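Noise Levels in Shared Study Rooms at Flurkthorpe
Student Project Report, Sedel Building

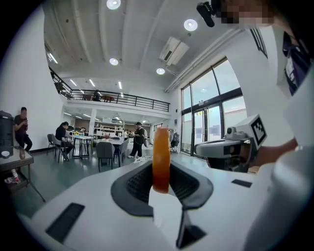 Figure 1. White hand-held gripper with an orange ring in its finger pad.

1. Background

Students at Flurkthorpe often complain that the shared study rooms are too loud to read in. The library put up quiet signs in February, but there had been no measurements before or after. Our group wanted to find out which rooms are loud and at what times of day.

2. Method

We took sound readings in the Sedel and Jumska buildings over three weeks. Each reading lasted one minute, and we wrote down the average level, the room and the time. The meter sat on a table at least three feet from the nearest person talking. We took 307 readings in total. Of these, 17 were thrown out after the meter battery ran low.

We also handed out a one-page survey asking students how often noise made them leave a room. We got 193 surveys back.

3. Results

The Jumska rooms were louder than the Sedel rooms at every time of day except early morning. The gap was widest right after lunch. Jumska has hard floors and bare walls – Sedel has carpet in all but two of its rooms.

Group talk was the main complaint in the survey. Doors came second, mostly the door by the Jumska stairs, which closes hard. Phones were mentioned less than we expected.

Rooms with a quiet sign were not clearly different from rooms without one. Most of the signs are in Sedel, so we could not separate the effect of the sign from the effect of the carpet.

4. Problems

We had one meter, so we could not measure both buildings at the same moment. We have no evening readings from Jumska, which closes early. The survey was left at the front desks, and students who avoid the study rooms probably never saw it.

5. Recommendations

Fit a slow closer on the stair door in Jumska. Try wall panels in one Jumska room and repeat the readings there. The Tymoshchuk student fund gives up to $900 per project, and we plan to apply before the 11th July deadline.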